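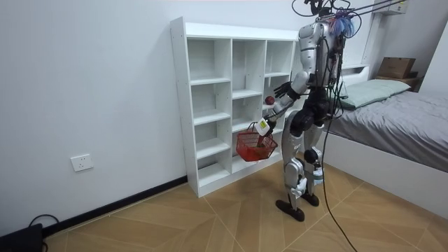
Yufang Ye says the robot was the easy part of the budget. She plans equipment spending at Rakden, where a trial with a humanoid began in November, and most of her time has gone on the smaller lines underneath. "People price the machine and stop," she said. The hands are one example. On the machine at work by the white shelves, one arm ends in a black hand with fingers and the other in a white gripper that holds the shopping basket. Ye lists each as its own item, with its own spares.

"I put 34 per cent on top of the purchase price for the first year," she said. "Cables, spare parts, training, floor space. My first draft had 2 lines. It has 45 now."
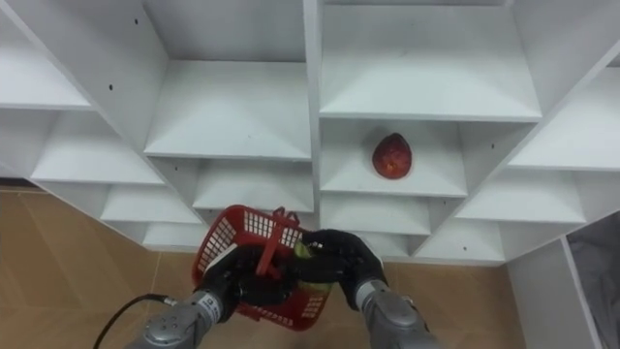

Timo Rathjen, who handles purchasing, wanted to lease. He had quotes from Travon and Sovum -- neither included repairs. "If it stands still for a month, we still pay," he said.

They have agreed to lease one unit and decide on a second after 100 working days. Ye has asked for the repair terms in writing before anyone signs.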